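Unit 3: Keeping House on a Budget
Notes by Selamawit Woldegiorgis

Welcome back, everyone! Last time we talked about rent, and tonight it's the small stuff, the soap and sponges that quietly eat up 40 dollars before you've noticed. 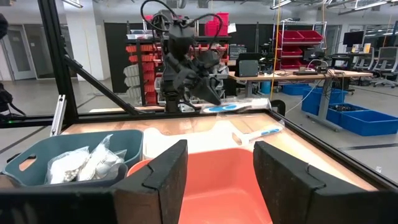

Brushes in plastic sleeves, with an orange basin and a bin.

Start with a list of what you already own (yes, even the back of the closet), and bring it in by November.

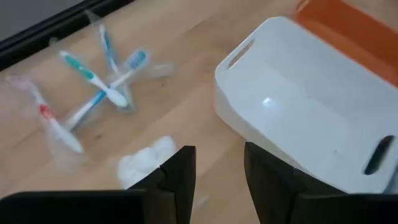 Then write down what you paid, as well as you can remember, and we'll go over it together in Room 102. 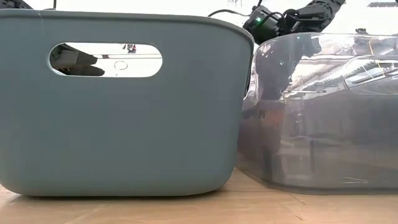

Shopping by the Season

Read page 3 before class, please.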